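Home | News | Workshop | Join | Contact

From the bench: the gripper build at the Titon workshop

It has been a busy March for our little robot group, and I've had so many people stop me in the hallway to ask how it's going that I thought I'd better write it down properly. The hand-held gripper we call Imow is together at last, marker card and all, and Kerttu Kauppinen has been trying it on anything small enough to fit between the fingers. We've put in over 300 evening hours between us, which sounds like a lot until you remember how long we spent arguing about screws!

The body is plastic, light gray, and it went through more versions than I'd like to admit. The dark rubbery part in the middle gave us the most trouble (Lau redrew it twice over one weekend, bless him), and we're still not fully agreed on the shape.

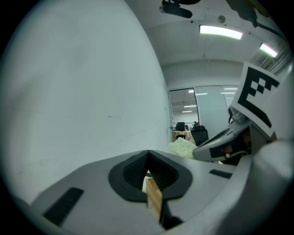
A small wood block in the gripper, with the square marker card up above the finger.

Next up is the grip test. Kerttu wants 1,000 pick-ups with the same set of blocks before we change anything else, and she's drawn up a tally sheet so we can all take a turn - 20 at a sitting is plenty, take it from me. If you'd like to help, come by Saturday morning. The kettle will be on, and you don't need to know a thing about robots.

More from the newsletter
Zunetti cart: new wheels on order
Sharing the soldering bench
Spring tool check

Back to top | Older items | Next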